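Sprechnotizen: Der Mond und der Schlaf, Abendvortrag in Grarnska

Erst einmal ankommen lassen, Tee steht hinten. Alle herzlich begrüßen, auch die lieben Leute, die extra aus Pikstead herübergefahren sind - wie schön, dass ihr da seid!

Einstieg: meine eigene Geschichte. Damals in Amthorpe lag ich bei jedem Vollmond wach und habe das jahrelang auf den Kaffee geschoben. Dann habe ich angefangen, ein Mondtagebuch zu führen, 13 Monate lang, jeden Morgen ein paar Zeilen. (Heft zeigen, ruhig herumgeben.)

Danach in Ruhe durch die vier Mondphasen gehen. Beim abnehmenden Mond etwas länger bleiben, da kommen erfahrungsgemäß die meisten Fragen. Dazusagen, dass das meine Erfahrung ist und jeder selbst hinspüren darf.
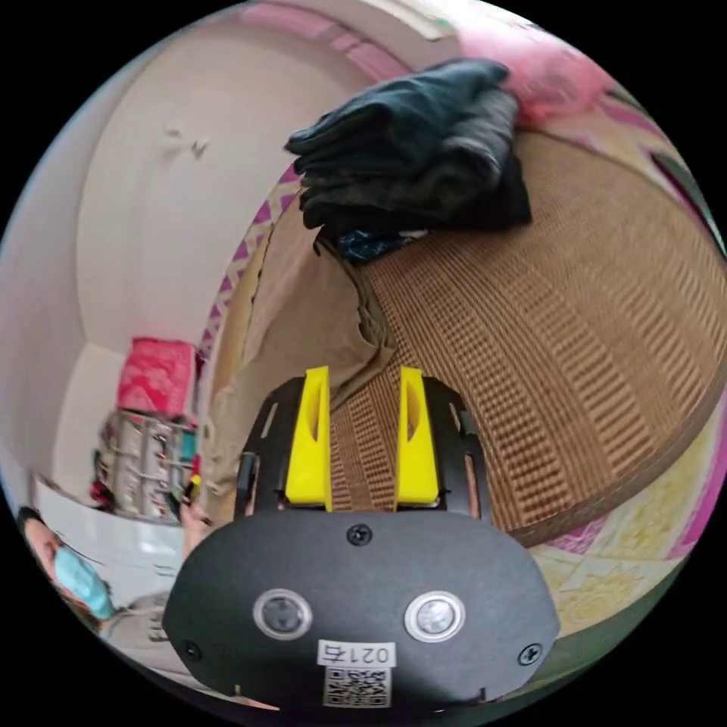
Folie 4: Greifer mit gelben Fingern, dahinter das Bett

Überleitung zum Abendritual: Fenster auf, Licht herunter, etwa 15 Minuten nur atmen und den Tag ziehen lassen. Wer mag, legt die Hände auf den Bauch. Gleich einmal gemeinsam ausprobieren, nicht hetzen!

Falls noch Zeit ist, die Sache mit dem Krebsmond erzählen - die hören alle so gern, und ich erzähle sie ja auch zu gern.

Zum Schluss auf den Kreis im Juni hinweisen, wieder im Haus Navaratnam. Die Liste liegt neben der Tür, bitte leserlich eintragen.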